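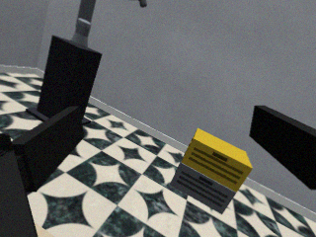

Features Materials Workshop Archive Subscribe
Magazine > Features > Surfaces > Grout and movement

Most tile failures reported to installers begin at the joint. A wall tile expands very little with temperature; the substrate behind it may move a good deal more, and the joint has to absorb the difference. The Fesent renovation used a 2 mm joint throughout, with a flexible cement grout and a movement joint at every change of plane.

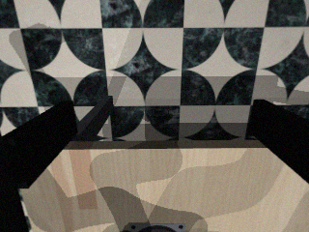 Joint width also governs how well a pattern closes. A square tile decorated with quarter circles is unforgiving, as four corners must meet at one point. In the dark green marble and off-white layout shown, every full circle and four-armed star depends on that meeting, and a small drift over a long run would be visible from across a room. Brouwer, the supplier, sorts its tiles by measured size before packing. Installers at Udier set out from the centre line and check the grid every 10 tiles.

Curing is the other variable. Grerkia's data sheet for its grey grout gives 45 minutes before the first wipe and 59 hours before sealing. In November, with the heating off, the second figure should be extended. Colour variation between joints usually points to excess wash water. 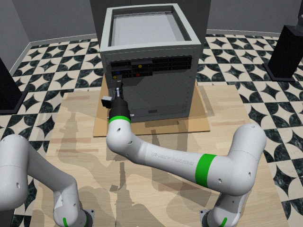 Cabinet with pale grey-green frame, light wooden table.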